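De : Nives Messina
À : liste restauration-collective
Objet : Re: débarrassage automatisé, retour sur Kunivach

Bonjour à toutes et à tous,

Je réponds avec retard, les semaines d'octobre ont été ce qu'elles sont.

Aldo Sartori a écrit :

> Pour info, le projet Bruruveck passe en phase 2 au restaurant de Kunivach. Le fournisseur annonce 355 tables traitées par service à terme et parle de « libérer les équipes des gestes répétitifs ». La direction présentera le calendrier vendredi. Je trouve que c'est plutôt une bonne nouvelle pour les dos et les poignets. Des avis ?

Oui, un avis, et même plusieurs. Je travaille en salle depuis assez longtemps pour me méfier du mot « libérer ». Quand on a installé le convoyeur à plateaux chez Farina, on devait déjà nous libérer. Il y a maintenant deux collègues de moins à la plonge et les mêmes poignets à la visite médicale.

Je reprends donc ton message point par point.

1. Le geste répétitif. J'aimerais que ceux qui emploient l'expression viennent débarrasser un midi. Une table, c'est une bouteille avec un fond de liquide, une serviette en boule sur le plateau, des sachets, un emballage froissé, et une tasse dont il faut deviner si quelqu'un va revenir la chercher. Chaque table demande une petite décision, parfois une question au client d'à côté. Le fournisseur compte des prises réussies. Je n'ai vu nulle part qui décide de ce qui se jette.
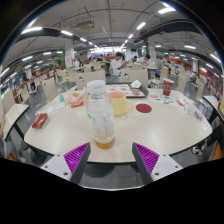

2. Les chiffres. 355 tables, très bien, mais dans quelle salle et à quelle heure ? À Kunivach, nous servons 1000 couverts un jour normal, avec le gros du monde en même temps. La démonstration de Curnside a duré 30 minutes, après le coup de feu. Je demande qu'on nous donne un relevé sur un service complet, reprises à la main comprises. Tant que je ne l'ai pas, pour moi le 355 est un argument de vente.

3. Les postes. La note interne parle de 29 agents « accompagnés vers de nouvelles missions ». Lesquelles ? J'ai posé la question deux fois. On m'a répondu « supervision », sans fiche de poste, sans grille de salaire, et sans dire si les contrats à temps partiel sont concernés.

Je ne suis pas contre la machine par principe. S'il existe un outil qui porte les bacs pleins jusqu'à la laverie, je signe tout de suite — c'est là que nous nous abîmons le dos. Or on commence par la bouteille, l'objet le plus léger de la table, parce qu'elle se saisit bien et qu'elle fait bel effet en démonstration. 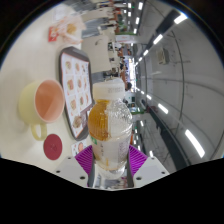 Le risque, à mon sens, c'est qu'on réorganise la salle autour de ce que l'automate sait faire. Chez Farina, les plateaux ronds ont disparu en un mois parce que le convoyeur les coinçait, et c'est nous qui avons expliqué le changement aux clients. Personne n'avait prévu de temps pour ça.

Aldo, si tu vas à la réunion de vendredi, peux-tu demander trois choses de ma part : le relevé sur service complet, les fiches de poste par écrit, et le nom de la personne responsable quand une tasse finit par terre ? Je serai de service jusqu'à 15 h et je ne pourrai pas y être.

Si d'autres sur la liste ont vécu une phase 2 du même genre, je suis preneuse de documents, même partiels.

Bien à vous,
Nives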